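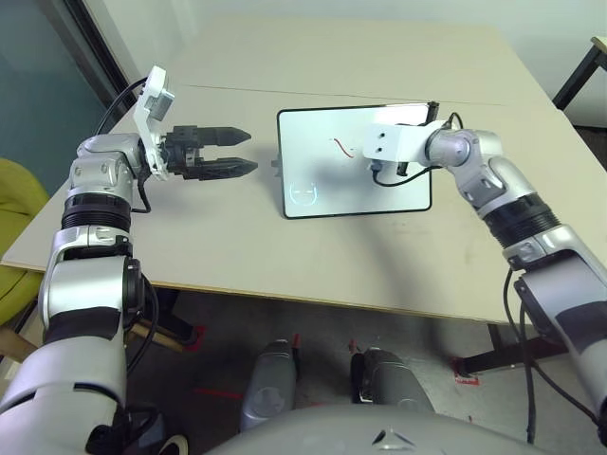
November, bench notes, late morning

Second go at the walnut ink for the Vernside ledgers, and I'm much happier with it than I was with the first. Christos Ververidis kindly left me a bag of husks from his mother's tree (thank you, Christos, and please thank her too!), so I had plenty to play with and didn't feel guilty about wasting a handful.

Batch 7. Husks broken up small, covered with rainwater and left to sit overnight, then kept just under a simmer for 90 minutes with the lid tipped. I let the last batch boil while I was on the phone with the paper people at Flellier, and it went gritty and a bit sour. This time I stayed close by and did some mending. Strained through muslin, then through a coffee filter, which took forever and blocked twice. A jelly bag might be kinder. Two cloves in the bottle against mold, as my old teacher always did.

Color is a lovely soft brown, a shade warmer than the writing on leaf 928, and on the Michailidis rag paper it sits up nicely with hardly any feathering. On the Naveo sheets it spreads like gossip – I think the sizing is just too light, and I'd rather change the paper than keep thickening the ink. Gum arabic so far is about a quarter teaspoon to the small jar. I tried doubling it and the line dried shiny, so that's enough of that.

Still to do: put one strip in the south window and one in the drawer, and write the batch number on BOTH of them in pencil, please, me included. I'd also like to try the steel pen against the goose quill, as the quill was giving me a fat line on the downstroke and I can't tell whether that's the ink or my cutting.

Spare ink is in the brown bottle on the second shelf. Help yourselves, but wear an apron – my blue cuffs will never be blue again.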